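**Posters & Titles > Print > Festival wants the poster redone. Do I argue?**

### halftone_hal
Aug 5, 2018

Evening all. I did the poster for a short called *Salian* (16 minutes, two brothers and a reservoir, very little said by anyone including the reservoir). Big flat field of dark green, title tiny at the bottom, one small figure. The director loves it. The director's mum has it in the downstairs loo.

The Grivmont festival have taken the film and now want the poster "adjusted for the foyer". They want the title at least twice the size, their laurel at the top, and the sponsors' logos along the foot. There are seven sponsors. One is a bathroom showroom.

Do I argue, do I do a second version, or do I go and live by a reservoir?

### mrs_gutter
Second version. Charge for it. Next question.

### kerning_point
I'd argue, personally. The small title is the idea. If you make it big you've got a green rectangle with a big word on it, and there's already a paint chart for that.

I had the same thing with the Utitz cinema a few years back. They wanted a review quote across the sky. I said no, politely, in a four-paragraph email, and they ran it without.

### mrs_gutter
They ran it without because they'd stopped reading by paragraph two.

### halftone_hal
> Charge for it.

The fee for the first one was a curry.

### foyer_rat
I hang these things for a living, so here's the view from the bottom of the ladder. People in a foyer are looking for the toilets, the bar and the right screen, in that order. A title you can't read from the other side of the room is a title the front of house staff get asked about all night. Also the laurel. Every film has a laurel. It tells people they are at a film festival, while they are at a film festival.

My advice is to ask for the exact size of the case before you redraw anything. Not the paper size, the bit of the paper that shows. I once had a very handsome poster lose its whole bottom line to the lip of the case, and the bottom line was the date.

And turn up to the hang with your own kit. Tape measure, hammer, pliers, whatever you like, but don't count on the venue having anything except a stapler and an opinion.

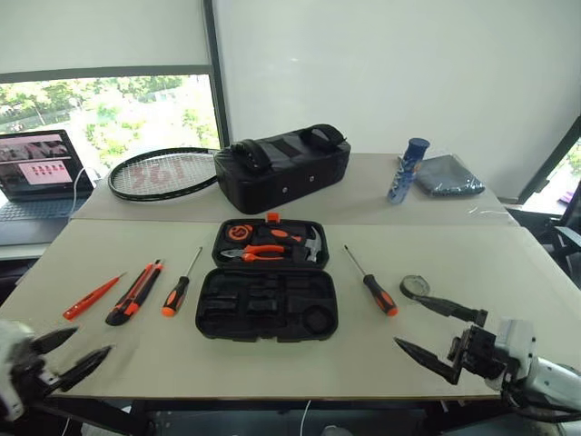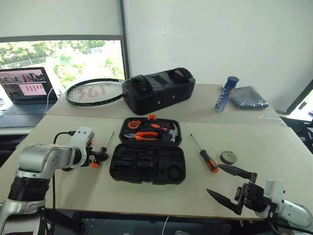

### kerning_point
> A title you can't read from the other side of the room

Then they can walk across the room. It's what feet are for.

I do agree on the case size. But I think we're all a bit quick to fold. Nobody goes up to the painter in a gallery and asks for a bathroom showroom along the bottom.

### foyer_rat
They do, it's on the wall by the door in vinyl letters, I put it there.

### slow_dissolve
Could I ask what the title is set in? If it's something with thin strokes it won't matter what size you go to, it'll vanish on dark green under foyer lights. Reversed-out type fills in. Add a touch of weight.

### halftone_hal
It's Garnelis, the light cut. So yes, fine, that's a fair point and I resent it.

Case size now requested. They replied "standard". I've asked again.

### mrs_gutter
Light Garnelis out of dark green. You were never going to win that one with the title at any size. Use the medium and let the letters out a bit.

For the logos: one colour, one height, one row, and send it to them as done. If you ask the sponsors first you'll get seven replies, and one will be a business card photographed on a carpet.

### kerning_point
That's good advice and I still think he should argue.

### slow_dissolve
How many are they printing? If it's a short run, just let them have their version and print yours separately for the director to sell. I did that with a documentary in March and shifted 97 of them off a trestle table, which paid for more than the film did.

### halftone_hal
258. I don't know why 258 either. I asked and was told it was "the budget".

Update on the case size: it isn't standard. It's landscape.

### mrs_gutter
Oh dear.

### foyer_rat
There it is.

### kerning_point
Landscape?? Right, now argue.

### halftone_hal
Trying it on its side tonight. More reservoir, I suppose. The figure moves to the left, the title goes up to Garnelis medium at a size I'd call "clearing its throat", and the logos sit in a row in a slightly lighter green. Will post when I've got something I can look at without sighing.

### slow_dissolve
Check the green on paper before you send it. Mine came back black.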